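Trail Notes: The New Permit Plan for Tisow Gorge

If you hike the gorge at all, you have probably heard by now that the rim trail is going to a permit system in October. The plan went up for comment on 4th April, and I have read the whole thing twice, including the appendix, where most of the interesting parts have been tucked away.

The short version is that 60 people a day will be let onto the upper rim between the lower parking lot and the Plattner overlook. You book online through an outfit called Cunaseo, you pay a $12 fee, and you get a code on your phone. The overlook has no cell signal and neither does the parking lot, so I would like to know where the ranger is supposed to check the code. The plan says "at or near the point of entry." I have been to the point of entry. It is a post.

I am not against permits. I shot up there on a Saturday last fall and waited most of an hour for a clear view of the arch while one group after another stood on the same flat rock. The ground around that rock is worn down to roots. Something ought to be done, and I would pay the fee without much grumbling if I thought it went to the trail.

My trouble is with the numbers. The plan says the rim saw 1,000 visitors on its busiest day. It took me a while to find where that came from, and it is a car counter at the lower lot. The same lot serves the picnic ground, the boat ramp and the short river loop. Most of the people who park there never climb a step. If there is a count of hikers on the rim itself, it isn't in the plan or the appendix, and when I wrote to ask I got back a link to the plan. 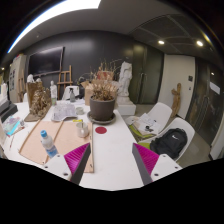
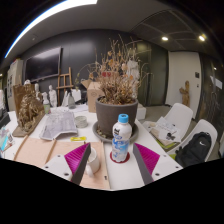
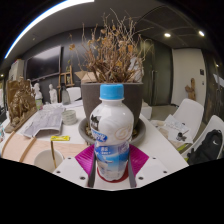 Water bottle, on and off the table.

Then there is the time limit. Each permit is good for a four-hour window, and the earliest one opens at 8 a.m. Anybody who has photographed that arch knows the sun is already on the face of it well before then, and by mid-morning the far wall is washed out. The climb takes me 50 minutes with a tripod and a pack, longer if the steps are slick. So the people who care most about the light will be arriving at the top right when it goes flat. Corina Bühler raised this at the open house and was told that a sunrise window "could be explored in a later phase." I have been hearing about later phases in this park for 15 years. The handrail on the north steps was a later phase.

Keabetswe Maluleke, who has hiked the rim in every month of the year, makes a better case for the plan than the plan does. Her view is that even a clumsy limit gives the ground a rest, and that the bad spots by the overlook won't come back on good intentions. She would take the limit now and argue about hours afterward. I see the point. I have also seen how hard it is to change a booking system once the contract is signed, and this one runs five years.

The appendix also mentions a trail map app from Plirotero that will show "live crowding" at each viewpoint. See my remark about the cell signal. Carry the paper map. The contour lines near the second switchback are off a little, but you can read it with cold hands.

A few practical things if you mean to go up before October. The second creek crossing has lost its stepping log, so plan on wet boots or go around by the old road, which adds a mile. The gate at the lower lot opens at six. Bring more water than you think you need, as the spigot at the picnic ground is shut off again and there is no date posted for turning it back on.

Comments on the plan can be sent in writing or left in the box at the park office. Ask for the rim count. If enough of us ask, maybe somebody will go up there and count.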